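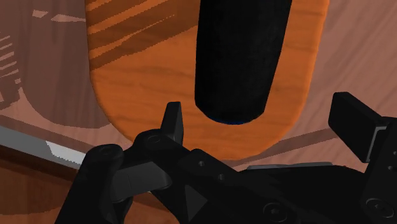
Fingers open at the end of the orange board, neither one touching the black cylinder.

Home News Guides Projects Archive Contact
Search this site Enter keywords Go

House rules for the simulated room, second try

Well, we finally wrote them down! If you've been reading this newsletter for a while you'll know I've been grumbling about our lack of written rules for practice runs in simulation since I started at Jakelo. Everybody had their own way of setting up a room, their own idea of what counted as a clean grasp, and their own names for the stuff on the table. It all worked fine as long as we sat close enough to shout across the desks. Then Horken came along (that's our household objects project, for the new subscribers) and suddenly we had 563 recorded runs and no way to compare half of them.

So I spent most of my winter break reading run notes. I know, I know. Some of them were great. One just said "ok I guess." A surprising number called the same object three different things, and my favorite run log describes a failed pickup as "rude."

The result is a page of rules, and it fits on one page because I kept cutting. There are eight of them. I'm not going to print the whole thing in here, but I do want to go through the ones people have been writing to me about, and the one I got wrong.

First, touching. Our old habit was to call a grasp started once the fingers were around the object. That's too loose. From above or behind, a hand can look like it has hold of something when there's clear space on both sides, and then whoever labels the run puts the start time way too early. The new rule says a grasp starts at contact, and contact comes from the simulator's own contact record. You don't get to eyeball it. If the record and the view disagree, you flag the run and move on. Please don't fix it yourself, even if you're sure.

Second, names. Write down what you can see, in plain words, and if you aren't sure, say so. A "mallet or hammer" is a perfectly good label. I would much rather have that than a confident wrong one that some poor person has to hunt down in April. The scene file has the official name anyway, so the two get matched up later in Hoani, our little review tool. Your job in the notes is to say what it looked like to you.
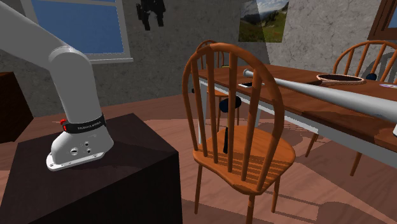
Garnden, 09/01/2025

Third, and this is the one that got the most mail — leave the room alone. People love to tidy. They start a run about one object, they see a baseball bat and a tennis racket and a phone all over the dining table, and they want to take everything out so the arm has an easy time. I get it! I did it myself for months. But the point of a household room is that it has household stuff in it, in places you didn't choose. A mallet standing on a chair seat is an awkward thing to reach for, with the back of the chair in the way, and awkward is what we need to see. If you clear the table and pull the chairs back, you've made a different test, and it needs a different name.

You can still move things when the task itself calls for it. Just save the starting layout before you do, and save it as its own file. Don't overwrite the old one. I lost an afternoon to this in the fall and I'm still a little sore.

Fourth is the pause. Every run now begins with the arm holding still for 8 seconds after the objects load. In a simulator things can drop a hair, or roll, or sink slightly into whatever they're resting on, and if the arm is already moving you'll never know which of the two shoved the racket. My first draft had the pause at the end of the run too. Several of you told me that was silly for short tasks, and you were right, so the end pause is gone. That's the one I got wrong. (There was also a typo in rule six that changed its meaning completely. Thank you to everyone who pointed it out. All of you.)

Then there's the pass mark, which seems to have caused some worry. For a scene to go into the shared set, 90 percent of its runs have to have complete notes. Notes! It has nothing to do with how many times the arm managed the task. A scene where the arm fails every single time is welcome as long as we know what happened in each one. I've put that in bold on the page now, since two separate groups read it the other way around and started throwing out their failures, and I had a bit of a panic.
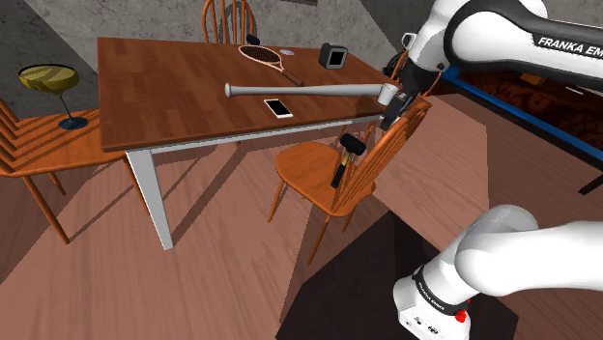

Camera views are the other thing I'd like us to agree on. Please keep at least one view that takes in the arm's base along with the table, and keep the hand's view as well. The close one is good for judging distance to the object, but you lose track of where the rest of the arm is, and the elbow can be doing something awful to a chair back while the fingers look perfectly calm. With a wide view saved next to it you can check that in no time. If you only have room to store one, ask me first and we'll find you the space.

Shadows, too. I keep getting asked if we should turn them off because they make the edges hard to read. Leave them on, at whatever setting the scene came with, and write the setting down. Jagged shadow edges are ugly but they're harmless, and switching the lights between runs makes the runs very hard to set side by side.

One thing the rules don't cover at all is real arms. A run that looks lovely in the simulated room doesn't give anyone permission to try it on hardware, and the safety checks for that are a separate document with a separate sign-off. I've had two emails asking whether the new page replaces it. It does not, please don't let it, and if someone tells you it does then send them my way.

The page is up in the Guides section now, and the old notes template will stop working in Hoani at the end of January. If you have runs sitting half finished in the old format, bring them over before then. It's mostly copy and paste, apart from the contact times, which you'll have to pull again from the record. Rule seven is still open for comments, so if you have strong feelings about file names, write to me this month.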